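Thevar kraft paper roll, 50 feet
Reviewed by Shamim Kiani

I bought this in November to cover a workbench that gets glue and paint on it most days. The roll cost 29 dollars. I had been using the Junen paper before, which is thinner and tears if you lean on it.

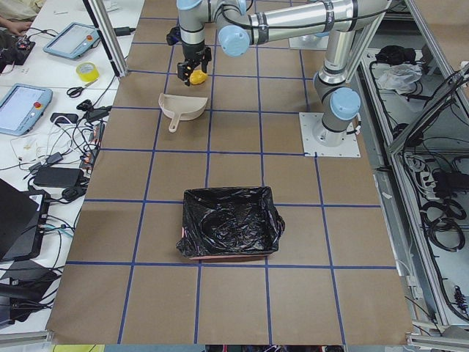
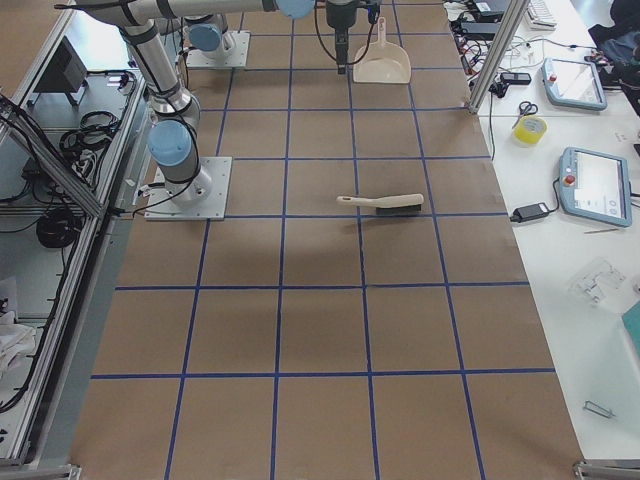
Brown kraft paper on a tabletop, marked into squares with blue tape.

The Thevar paper lies flat after a night under a few books. It still curls at the cut end for the first day, so tape that side down first. Wood glue sits on top long enough to wipe off. Acrylic paint soaks in a little but did not reach the bench. Water is another matter — a spilled cup went through in a few minutes.

Pencil and marker both show up well on it. Painter's tape holds and comes off with only light fuzz. Packing tape takes the top layer with it.

The cardboard core on mine was crushed at one end and would not fit my Bostden holder until I trimmed it with a knife. One sheet lasts me almost 29 days before I change it.

Four stars. I would buy it again, but not for wet work.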